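Bollach Pictures
Call for participants: feature documentary on dairy farming and the people leaving it

Bollach Pictures is looking for people to take part in a feature-length documentary with the working title Plurard. The film follows farm families who are getting out of dairy, or thinking seriously about it, and what they do with their land, buildings and animals afterward. Research is finished and filming begins in March.

We are a small production company based in Vakgate. Our last film, Matlala, was about seasonal fruit pickers and ran 76 minutes. It played at regional festivals and is now shown mostly in schools and public libraries. Plurard will be longer, and we expect to film across four seasons.

Who we want to hear from

Current dairy farmers with fewer than 613 milking cows. We set that limit after our research period and we are keeping to it.

Former dairy farmers who sold or gave up their herd and still live on the property. It does not matter whether you switched to oats, vegetables, beef, solar panels or nothing at all.

Adult children of dairy farmers who decided not to take over. We have had few replies from this group so far and would like more.

People who work in the business around the farm: milk haulers, feed dealers, large-animal vets, auctioneers, cheese plant workers.

You do not need to hold any particular view about eating meat or drinking milk. Some of the people already in the film are vegan and some will never be. We won't ask you to debate anyone on camera. 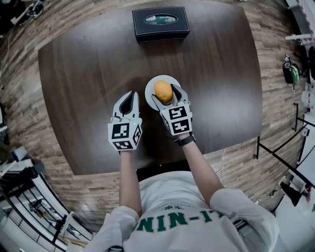 What taking part involves

The first step is a phone call of up to 60 minutes. It is not recorded. We will ask about your farm or job, your schedule, and who else lives or works there. If both sides want to go on, two of us will visit for a day without cameras.

Main participants will then be filmed on six to eight visits over the year. A visit usually lasts two days. We start when you start, so if milking is at 4:30 a.m. we will be in the yard at 4:15 a.m. The crew is three people, and we bring our own boots, coveralls and food. Boots are disinfected on arrival and again when we leave, and we follow any further rules you or your vet have in place.

Supporting participants are filmed once or twice, generally for a half day. This would suit haulers, vets and others whose work takes them from one place to another. If you work for a company, we will need written permission from your employer before we film on its property or in its vehicles.

We do not film anyone under 18 without a parent or guardian present. Hired workers on your farm will be asked separately, and they can say no even if you have said yes.

Payment and costs

Documentary participants are not paid for interviews. We do pay a location fee for each day we film on your property, and we cover any direct costs, such as a relief milker if you have to sit down with us during chores. The fee is the same for every farm. We will give you the amount in writing before the first visit.

Your rights

Every participant signs a release, and you will have 2 weeks to read it and get advice before signing. You may withdraw at any point before the picture is locked. Main participants will be invited to watch a rough cut and tell us about factual mistakes. We will correct those. Final decisions on the edit stay with the director.

Financial records, loan papers and milk checks will not be shown unless you agree in writing to each one.

How to apply

Send us an email or a letter through the contact page on the Bollach website, with "Plurard participant" in the subject line. Please include:

Your name, county and a phone number
What you do or used to do in dairy, and for how long
The best time of day to call
Anyone else in the household who would be willing to appear

Photos of the farm are welcome but not required. Please do not send video at this stage.

We are taking replies through the end of January. Everyone who writes will get an answer by mid-February, including those we can't include. Phone calls will be made in the order the replies come in, mostly in the evening after 7:00 p.m.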